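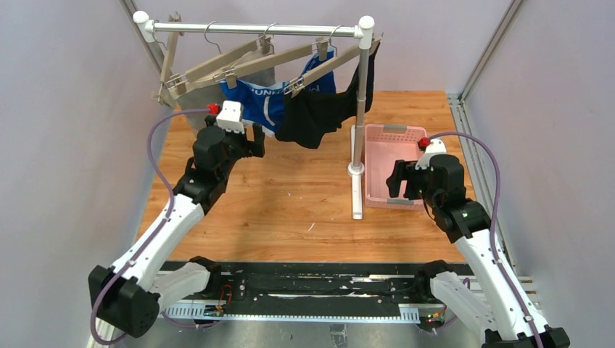

The County That Was Measured Twice

By Mirela Toledo

Platthorpe County has 1,012 square miles on the old maps and somewhat less on the new ones. When I moved to Erken, the county seat, I supposed that this was a mistake of printing. The woman at the land records office told me it was no mistake, and she brought me two books to prove it.

The first book is the survey of Josef Vaněk, who came to the valley with a chain, two mules and a contract to mark the county lines before winter. He began at the river ford, where the town of Wanstead is now, and he walked north. His notes are in a small, regular hand. He writes down the trees he used as corners, the depth of the creeks, and what he paid for bread. On some pages there are only numbers. On one page he complains for eleven lines about a mule.

The second book was made a generation later, after a quarrel over taxes. The farmers along the northern line had been paying to Erken, and the next county said that they should have been paying there. A new surveyor went over the same ground with better instruments. He found that Vaněk's line leaned to the west, a little more with each mile, until at the northern corner it was 300 yards from its proper place.

The strip between the two lines is long and thin, like a piece of pie. In the year of the second survey 247 people lived on it. They had a school, a mill and a cemetery, and for a period of four years they received tax bills from both counties. Many paid neither. The letters they wrote to the state are kept in the same office, in a gray box, and I spent the best part of January reading them. Most are polite. A miller asks in which county he is married, as he would like to know before his wife does.

The state decided in the end for the new line, but with an exception. Where a family had lived on its land since before the second survey, the old line would hold. For this reason the northern border of Platthorpe County does not run straight even today. It goes along the new line for a mile or two, jumps to the west around a farm, and comes back. On the highway you pass the county sign three times in ten minutes.

I drove up there with a copy of the map on the seat next to me. The mill is gone. The school became a grange hall and later a house, and the people who live in it were kind enough to show me the place in the yard where one of the corner stones still stands. It has a V cut in the top. They mow around it.

The cemetery is on a low hill behind the road, and the old line goes through the middle of it. It has 97 graves, according to the list of the township. The older stones say Platthorpe and a few of the later ones give the name of the other county, and one family has both, the husband under one and the wife under the other, side by side. Their daughter, who ordered the stones, had lived all her life in the same house.

Wanstead, where Vaněk began, remembers him more than Erken does. There is a street with his name, spelled without the mark over the e, and every year on 17th March, the day he set his first stone, the children of the fourth grade walk from the ford to the library with a measuring chain. It is a copy. The original hangs in the courthouse in Erken, on the second floor near the stairs, and Wanstead has asked for it back several times. The last letter on this matter was sent two years ago. When I asked at the courthouse about the answer, the clerk said that it was being prepared.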